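4. Fitting and checking the finger pads

Read this section with the gripper assembled as far as step 3.9 and the bushings pressed in. Work at a clear table with a flat top. A mug and a light stick are enough for the first checks.
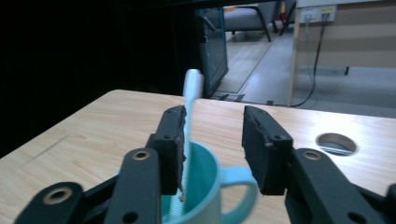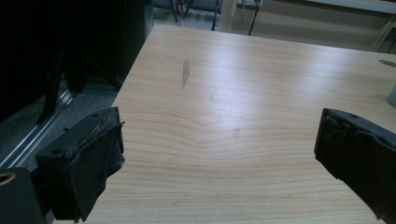

Black fingers, shown with the mug between them in the first view and open over the bare tabletop in the second.

4.1 Cut two strips of the black padding to the length of the finger face. Leave 2 mm spare at each end.

4.2 Wipe both finger faces and let them dry. Glue will not hold on a dusty print.

4.3 Spread a thin coat of contact glue on the face and on the strip. Wait 12 minutes, then press them together.

4.4 Tape the top edge. Keep the tape clear of the screw holes.

NOTE: Rough or crumbling pads still grip. Replace a pad when hard plastic shows through, or after 300 closings if you use the soft foam from the Havilholm kit.

4.5 Squeeze the handle slowly. Both fingers should start moving together. If one lags, loosen its pivot screw a quarter turn and try again.

4.6 Open the gripper fully and release. It must stay open without being held.

4.7 Close on the stick first, then on the mug. Lift each one a hand's width and set it down.

CAUTION: Do not load the fingers past 700 g. The printed arms crack at the bushing holes before they bend.

CAUTION: Keep your free hand out of the linkage while squeezing.

4.8 Write the pad type and the date on the card in the Zomusbridge toolbox.

Pad template by Kumaresan Kotian. The older Wikow template is too short for these fingers. Go to section 5 for the handle spring.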